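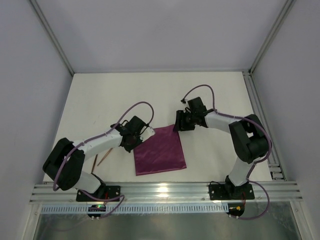 Two robot arms and a square of purple fabric on a white work surface.

How to track fuel use in a small van fleet

Most small fleets know what they spend on fuel each month because the card statement tells them. Far fewer know what each van burns, and a van that has started using more than it should can go on that way for a whole winter before anyone looks into it.

The steps below set up a simple fuel log that works for gas or diesel vans. We use it at Cudar for the delivery and service vans that run out of the Grenside yard. You need a spreadsheet, a fuel card or a pile of receipts, and drivers who will read the odometer when they fill up.

What you need before you start

A list of every van, with unit number, plate, year, engine and tank size
One fuel card per van (not per driver)
A spreadsheet program
The current odometer reading for each van, taken with the tank full

If your cards are issued to drivers, ask your card provider to reissue them by unit. Drivers swap vans, go on holiday and leave. You can still do this with driver cards, but you will spend a lot of time sorting out who was in what.

Step 1. Set up the sheet

Make one tab per van. Name each tab with the unit number and nothing else, so the tabs sort properly. Across the top of each tab, put these columns:

Date
Odometer (km)
Litres
Price per litre
Total cost
Full tank? (Y/N)
Km since last full fill
Litres since last full fill
L/100 km
Driver
Notes

Put the starting odometer reading in the first row, with a Y in the full tank column and the litres left blank. That row is your baseline. Don't try to work backwards from old receipts to get an earlier one. We tried it on the older Kokkonen-bodied vans and half the odometer readings had been typed in at the pump as whatever would make the machine let the driver continue.

Step 2. Get the drivers to record properly

The whole log depends on two habits. Fill to the first click of the nozzle, and enter the real odometer reading.

Topping up past the first click throws off the figures, and so does stopping short. One short fill doesn't matter much if it is marked as a short fill. A driver who puts in a fixed dollar amount every time, and never fills the tank, will give you a van with no usable readings at all.

Put a small card in each van near the visor with this on it:

Fill to first click
Read the odometer, not the trip meter
Tenths are not needed
Keep the receipt if the pump would not take the odometer number
Tell the office if you could not fill the tank

Go over it once in person. Also check that the dash display in each van is set to kilometres. Vans brought in from south of the border sometimes aren't, and a mix of miles and kilometres in the same sheet is hard to untangle later.

Step 3. Work out litres per 100 km

The sum is the litres used, divided by the kilometres driven, multiplied by 100.

You only work it out on a full fill. Take the odometer reading at this full fill and subtract the reading at the last full fill. Add up all the litres bought since then, including this fill but not the last one. Divide and multiply.

When there is a partial fill in between, leave the L/100 km column blank on that row and carry its litres forward to the next full fill. People forget this part. If you leave the partial fill out, the van looks very good on paper for one tank.

In most spreadsheets you can do this with one formula that checks for a Y in the full tank column. Round the answer to one decimal place. Anything finer suggests an accuracy you don't have, given that the pump clicks off at a slightly different level each time.

Step 4. Wait before you judge

A single tank tells you very little. Pump slope, temperature, a long idle at a job site or a day with the wind against you can all shift the number. Let each van build up several full fills before you compare it with anything.

While you wait, look for entries that can't be right:

More litres than the tank holds
An odometer reading lower than the one before it
A distance between fills longer than the tank could cover
Two fills on the same day with very few kilometres between them

Most of these are typing errors. Fix them from the receipt where you can. If there's no receipt, mark the row in the notes and treat the next full fill as a new baseline. Guessing at a missing number is worse than having a gap.

Step 5. Set a normal range for each van

Once you have enough fills, write down the usual low and high for the van at the top of its tab. Do this separately for each unit, even if you have several of the same model. A high-roof van with shelving and a ladder rack will not match a bare low-roof van with the same engine, and a van on downtown stops will not match one that spends the day on the highway.

You will want a winter range and a summer range. Cold starts, remote start, winter tires, winter-blend fuel and long warm-ups all add up. Our vans start to climb in November and come back down in April. If you set a range in August and hold the drivers to it in January, every van in the yard will look like it has a problem.

If a van changes job, start a new range. The same goes for a new roof rack, a refrigeration unit, a different tire type or a heavier regular load.

Step 6. Follow up on the ones outside the range

When a van goes over its range on one full fill, leave it. When it goes over on 2 full fills in a row, look into it. Start with the cheap checks.

Tire pressure. Check it cold, against the placard on the door pillar and not against the number on the tire sidewall. Vans that carry heavy loads often have a different pressure for the rear.

Load. Open the back and see what is in it. Leftover material, old parts and tools for a job that ended months ago are common. Take out what isn't needed.

Idling. Ask the driver, or check your tracking system if you have one. We use Ikance for this and pull the idle hours by unit at the end of the month. If you don't have tracking, some vans will show engine hours in the dash menu, and you can compare those with the kilometres.

Brakes. After a run, a wheel that is a good deal hotter than the others may have a dragging brake. Don't touch the rotor or the wheel. Hold the back of your hand near it, or use an infrared thermometer.

Air filter. Gravel roads and construction sites plug a filter well before the regular service interval.

Warning lights. A check engine light that a driver has been living with can mean a sensor fault, and a bad sensor can make the engine run rich. Get the code read.

If all of that turns up nothing, book the van in and give the shop a printout of the log. A mechanic can do more with a page of readings than with a note saying the van is hard on fuel.

Step 7. Match the log to the card statement

Once a month, total the litres on all the tabs and compare the total with the statement. They should agree. If the statement is higher, a fill is missing from the log or was entered on the wrong tab. If the log is higher, somebody probably paid with cash or a personal card and hasn't put in for it yet.

Watch for the wrong fuel grade as well. It shows on the statement but not in the log, and premium in a van that doesn't call for it is money gone.

Larger fleets

The method holds up further than you might expect. We were still doing it by hand at 29 vans, though by then the monthly check took most of a morning. If your card provider lets you download transactions, bring the file in and sort by unit number - that saves nearly all of the typing. Keep the full tank column as a manual entry. The card system doesn't know whether the tank was filled.

Keeping records

Keep receipts and statements for as long as your accountant tells you to. When a van is sold, save its tab as a separate file and print a copy for the vehicle folder. Buyers sometimes ask for it along with the service records.

Common mistakes

Using the trip meter, which gets reset by whoever drives the van next
Averaging the L/100 km column (use total litres and total kilometres instead)
Filling jerry cans or a generator on the van's card without making a note
Changing to a different tire size and not allowing for the odometer reading high or low
Starting a new sheet in January and losing the last full fill from December

For that last one, copy the final full-fill row from the old sheet into the first row of the new one.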